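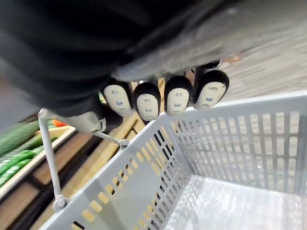

Figure 4.1 A robot gripper above a shopping basket, next to cucumbers on a wooden produce display.

Chapter 4
When the Work Is Shared with a Machine

Gitau Ndung'u worked for many years in the produce department of a Kirui supermarket. He knew which crates to open first and which customers liked their cucumbers small. In June the store began to use a robot for picking the online orders, and his day was changed, although his job title stayed the same.

Before the change, he walked with a basket and a paper list. On a busy morning he filled about 50 baskets. Now the robot takes the simple orders, and he receives those which it cannot finish. He also checks the fruit and vegetables before they leave the store. He told the authors that his legs are less tired in the evening, but that his head is more tired. "Before, I could think of my own things while I walked," he said. "Now I must always decide something."

This chapter is about such changes. In Chapter 3 we studied automation from the side of the company: the cost of the equipment, the time of installation, the number of orders. Here we look at the same process from the side of the people who stand next to the equipment during a whole shift.

We must be careful with the word "replace." A job is made of many tasks, and a machine usually takes over only a part of them. The tasks that remain can be more interesting than the old ones, or more boring, and sometimes they are only more scattered through the day. Section 4.1 explains how to make a task list for a job. Section 4.2 compares two stores, Worner and Plotley, where similar equipment was introduced in different ways. Section 4.3 treats training and pay.

Key terms: task, job, handover, exception, workload

Before you read
Think of a job you have done or have watched closely. Write down the tasks of one ordinary day in the order they happen. Keep your list, you will need it in Section 4.1.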